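Satora Community Help > Kitchen and Pantry > Storage

Pecans going rancid before I finish the bag

Posted by Indrek Lill

I buy shelled pecans in bulk from Prorcombe and keep them in a glass jar in a cupboard next to the oven. The last lot tasted bitter, a bit like old paint, by the end of August. I opened it in June. Is this normal for pecans, or is the jar the problem? I can't fit a large bag in the freezer. The jar holds 173 grams when full, if that matters.

3 replies

Merike Jõgi
Accepted reply

The jar is fine. The cupboard is the problem. Pecans are mostly unsaturated fat, which reacts with oxygen, and heat speeds that up. Light does the same to a lesser degree. A cupboard beside an oven gets warm every time you cook.

Shelled pecans keep a couple of months in a cool pantry, most of a year in the refrigerator and longer in the freezer. Pieces go off sooner than halves. Keep them sealed wherever they are, as they pick up odors from onions and cheese.

Throw out the bitter ones. Toasting will not fix them. Wash the jar with hot water and detergent before refilling, including the gasket, which holds old oil.

Priedītis

Mine are on top of the fridge and they taste fine to me. Maybe you got an old bag.

Grodlow

The top of a fridge is warm too, so I would not copy that. If freezer space is short, this is what I do:

1. Divide the bag into portions of 100 grams. Use flat freezer bags and press the air out. Flat bags fit upright beside other food.

2. Write the month on each bag and use the oldest first. Let a frozen portion come to room temperature before you open it, otherwise moisture condenses on the nuts.

3. If you get through nuts slowly, stop buying bulk. Small sealed packets cost more per pound, but you only expose one packet to air at a time.

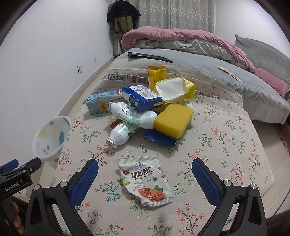
4. Check the date before you buy. A "best by" date applies to the unopened package. Once it is open, go by smell and taste.

Indrek Lill

Moved the jar to the refrigerator door. Will try the flat bags with the next order.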